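Curkater Charger and Adapter Reuse Program
Progress report to the Tawfik Fund
Prepared by Rania Ragab, for the period ending in September

Dear Ismail Nasr and colleagues,

Thank you again for your patience while we moved the sorting tables over to the new room. I promised you a fuller report than the last one, so please get yourself a coffee, because I have a fair amount to tell you.

When we wrote to you in the spring we were still taking in small electronics of every sort, and the boxes were piling up faster than we could open them. On your advice we narrowed things down to wall chargers, USB blocks and plug adapters, and what a difference it has made to everyone's mood! Since then 614 pieces have come in through the collection bins at Zekum and the two library branches, and 478 of them have been checked, labeled and passed along to families and classrooms. The rest are either waiting for a second look or have gone to the recycler.

The slowest part of the work, and the part I underestimated in our original plan, is adapters. People hand in a charger with a travel adapter still stuck on the end of it, often one that has been there for years, and each of those pairs has to come apart before either half can be checked. The two pieces are seldom the same brand or even the same shape, so there is no single way to hold them. Amr Belkadi has written up a short guide on this (two pages, I will send it separately) and he is very firm that the charger should be gripped by its sides, with the ports left clear - a lesson learned on a few cracked ones early on.

We also settled on a plain white tabletop for this job. Small parts and loose prongs show up well against it, and it wipes down easily at the end of the day.

A blue adapter and a two-port charger, at the separating table:
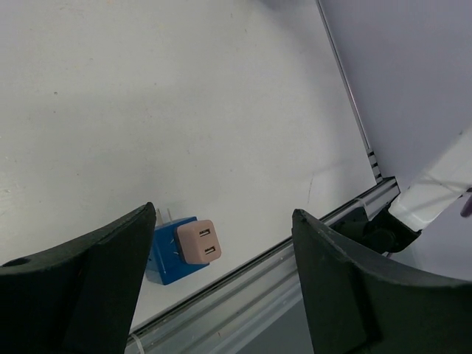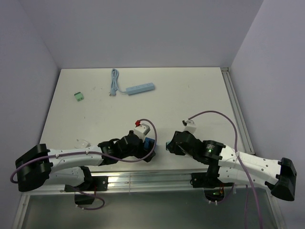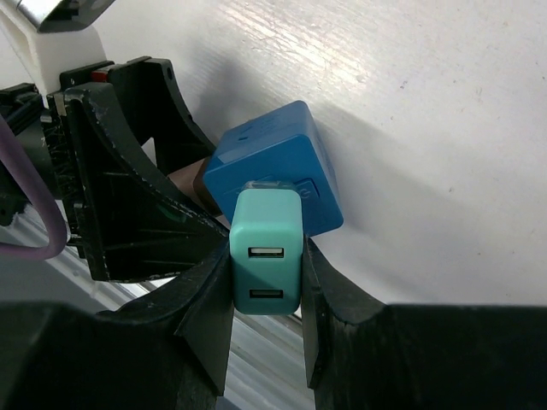

On the money side, we are a little under on supplies and a little over on shelving. Lahcen Benkirane found us 8 secondhand drawer units from Trekska, which took up most of the storage line but saved us buying new, and they have finally given the adapters a home of their own, sorted by plug type. I would like to move the leftover supplies money across to cover the difference, if you are comfortable with that.

For the next period we hope to bring in two more collection points and to get 40 complete charging kits ready for the school in time for the winter term. Ehab Ashour is talking to the school now and expects an answer by Friday. I will pass it on to you as soon as I hear.

With warm thanks from all of us,
Rania Ragab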